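# The Millau Perforated Panel, Pale Grey-Green

We get asked about this panel more than almost anything else on the Putstead shelves, so it seemed time to give it a page of its own and put all the answers in one spot (get comfortable, we do like talking about it).

The Millau is a flat panel with small round holes all over it, set in staggered rows so that each row sits half a step over from its neighbor. If you grew up with a pegboard over the workbench, you already know the general idea. The difference is that we sell most of ours to be used lying down: as a counter surface, a shelf, a drawer floor, or a place to set things after washing up. Plenty of customers hang it on a wall too, and it does nicely there, but flat is how we fell in love with it.

## What people use it for

Kitchens, mostly. Tubs, lids, salad boxes, the clear containers that never seem to fit in any rack made for plates. You set them on the panel and whatever drips off goes down through the holes into a tray or the sink underneath. We've also heard from a seed-starting club, a pottery studio that wanted somewhere to rest its tools, and one very patient family who lined an entire pantry with it over a long weekend and wrote to tell us so!

The staggered layout earns its keep with small things. With straight rows you get long strips of solid surface where water likes to sit, and offsetting them breaks those strips up. It's a modest improvement, we know, but after a few weeks of use you do start to appreciate it.

## The color and finish

It comes in one color, a pale grey-green, and we have been asked many times to add white. We tried a white sample two years running and didn't care for it either time. The grey-green is soft enough to sit next to almost any cabinet, and the surface is smooth and matte, so it doesn't throw the kitchen light back in your face the way a shiny tray will. Clear plastic goes especially well on it. You can look straight through a container and still see the hole pattern, which makes for a quick check on whether anything has been left inside.

## Sizes and ordering

There are two sizes, the Standard and the Long. The Long is the same depth as the Standard and is meant for people with a proper run of counter. Both can be joined side by side with the Clatimar edge clips, sold in bags of 12. One bag is plenty for two panels, and you'll have a few left over for the junk drawer.

Please measure before you order. We mean the inside of the drawer or shelf, at the back as well as the front, as older cabinets are seldom square. If you're between sizes, choose the smaller one and leave a gap. A panel wedged in tight is a nuisance to lift out for cleaning.

- Standard: item 1294-S
- Long: item 1294-L
- Clatimar edge clips, bag of 12
- Makris drip tray, fits under the Standard only
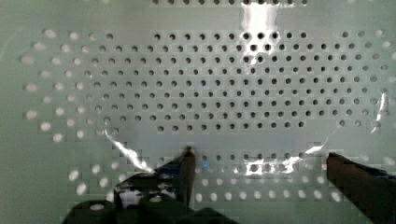 The Makris tray deserves a word of its own, as it's the piece people most often forget and then come back for. It slides underneath and catches the drips, and it has a little lip at one end for pouring. We're sorry to say there's still no tray for the Long. We've asked for one, and the answer for now is "maybe by September."

## Looking after it

Lift the panel out, rinse it from the underside first so that crumbs get pushed back out the way they came, then wipe the top with a soft cloth and ordinary dish soap. A soft bottle brush is handy for any hole that has collected something sticky. Skip scouring pads, please, as they leave shiny spots on the matte finish and those don't come out again.

Don't set a pan on it straight from the stove. Use a trivet.

## Returns

Unused panels can come back within 17 days, in the original sleeve if you still have it. Clips are fine to return if the bag hasn't been opened. If a panel arrives bent or scratched, write to the shop and we'll send another one.

Page last updated July 29, 2018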